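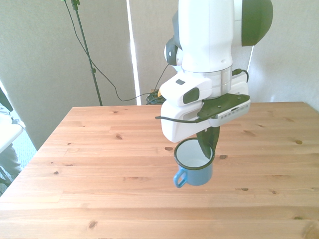

Small blue enamel mug, pine table.

Caring for Enamelware: Cleaning, Stains, Chips and Storage

Enamelware is steel with a thin coat of glass fused onto it in a kiln. Most of the advice on this page follows from that. The glass side of it means it doesn't hold smells, doesn't react with tomatoes or vinegar, and wipes clean. It also means it can chip. The steel side means that wherever it has chipped, it can rust.

This page covers mugs, plates, pie dishes, roasting pans and stockpots. Enameled cast iron is a different animal, much thicker and slower to heat, and has its own page.

Everyday washing

Warm water, dish soap and a soft sponge will handle nearly everything. Let a hot pan cool on the stove before you put it in the sink. Cold water on hot enamel can craze it, which shows up as a web of fine lines in the glaze. The lines don't go away.

Skip steel wool and metal scrapers. A nylon brush or a wooden spatula will lift most stuck food once it has soaked. If you use a scouring powder, use a mild one and test it on the underside first. Rubbed hard, any powder will dull the shine over time, and a dull surface stains faster than a glossy one.

Most enamelware can go in the dishwasher, but check the bottom of the piece or the maker's leaflet. Pieces rattle against each other in the rack and the rims take the damage. Put mugs on the outside row with a gap between them.

Dry everything with a towel, rims especially. The rim is where the coating is thinnest, and on some pieces there is a bare spot where the item hung or rested in the kiln. Water sitting there overnight leaves an orange mark by morning.

Tea and coffee stains

Brown rings inside a mug are tannin, and they come off without scrubbing.

1. Put a tablespoon of baking soda in the mug.
2. Fill it with hot tap water and stir.
3. Leave it for an hour, or overnight for old stains.
4. Wipe with a soft cloth and rinse.

If a ring is left at the waterline, make a paste of baking soda and a few drops of water and rub it with a finger. Denture tablets also work. One tablet per mug, hot water, leave until the fizzing stops.

I used to recommend chlorine bleach here and have taken it out. It does whiten the inside, but repeated use takes the gloss off, and you have to rinse forever to get rid of the smell.

Burned-on food

Cover the burned area with water, add two tablespoons of baking soda and bring it slowly to a simmer. Keep it there for 15 minutes, turn off the heat and let the pan cool all the way down. Most of the crust will float or push off with a wooden spoon. Do it a second time before you reach for anything rougher.

For a roasting pan too wide for the burner, spread a wet baking soda paste over the crust, lay a damp dish towel on top and leave it overnight.

Scorched sugar is easier. It dissolves in plain hot water, so keep changing the water until it's gone.

Hard water film

A chalky white film in kettles and stockpots is lime. Fill with one part white vinegar to three parts water, warm it gently, wait half an hour and rinse well. Don't leave vinegar standing in enamel for days. The good glazes will take it, but older and cheaper ones can go matte.

Gray marks

Thin gray lines on plates and inside mugs usually look like scratches and usually aren't. They are metal rubbed off from forks and spoons, sitting on top of the glaze. A paste of cream of tartar and water takes them off. Rub with a damp cloth in small circles and rinse.

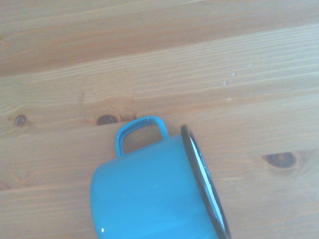
Can I put an enamel mug straight on a burner to warm up coffee?
On a low flame, with liquid in it, most plain enameled steel mugs will take it, but the handle gets as hot as the body, so use a mitt. Never heat one empty, and keep it out of the microwave.

Chips

Look at where the chip is before deciding anything.

Outside of a mug or pot, away from the rim: keep using it. Dry the spot after washing. If rust has started, rub it with a little baking soda paste, dry it, and wipe on a thin film of cooking oil.

On the rim where you drink: retire it from drinking. A fresh chip can have sharp edges and loose slivers of glass.

Inside, where the food goes: stop cooking and eating from it. The coating around a chip keeps on flaking, a little at a time, and the flakes end up in the food.

Repair kits are sold for enamel sinks and tubs. They are a kind of paint. They look fine on the outside of a bread bin but aren't meant for food or for a flame, so don't patch the inside of a pan with one.

Retired mugs make good pots for chives or thyme. Drill the drainage hole from the inside with a bit of masking tape over the spot, slow speed, light pressure. Some enamel will pop off around the hole no matter how careful you are. They also do well for pencils, paintbrushes and clothespins.

Old and secondhand pieces

Vintage enamel is nice to look at and I'd mostly leave it at that. Some older glazes were made with lead or cadmium, with the bright reds, oranges and yellows being the usual concern. Home swab tests aren't very reliable on glaze. If you don't know when a piece was made, use it for dry storage or hang it on the wall.

When you're buying new, run a finger around the rim and around both ends of the handle. You're feeling for pinholes and rough patches. A smooth, even coat at the handle joints is a decent sign that the rest was done carefully. Heavier steel costs more and dents less — and it's dents that crack the coating from behind.

Storage

Stacking is where most chips come from. Put a paper towel, a coffee filter or a square of old T-shirt between nested plates and bowls. Don't stack mugs one inside the other. They wedge, and pulling them apart takes the rims off.

Hooks are the best place for mugs if you have the wall space. Rubber-coated hooks are worth the extra dollar. Leave enough room that a mug can swing without hitting the next one.

For camping, wrap each piece in a dish towel. You'll want the towels anyway.

Quick list

Cool before washing.
Soak before scrubbing.
Baking soda for tea, coffee and burned food.
Vinegar for lime, half an hour at most.
Cream of tartar for gray marks.
Towel dry, rims first.
No microwave.
Chipped inside means no more food.

Related pages: Enameled cast iron. Getting rust off baking sheets. Seasoning a carbon steel pan. Labels and glue residue on jars.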